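Wamham Town Council Renames Community Hall

The council has voted to name the community hall after the Faulkner family, who gave the land for it 57 years ago. The vote followed a petition signed by 439 residents.

A naming ceremony will be held in October, starting at 2 p.m. Traditional leaders from Kasach and Travness have been invited and are expected to offer prayers before the plaque is unveiled. The hall seats 114 people, with room for about 70 more under the canopy outside – please come early if you need a chair.

Families who wish to bring food should tell the town office by the end of September.

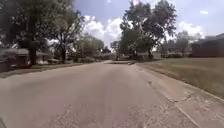
A residential street on a bright day.

Parking will be on the school field. The side gate will stay closed until the ceremony ends.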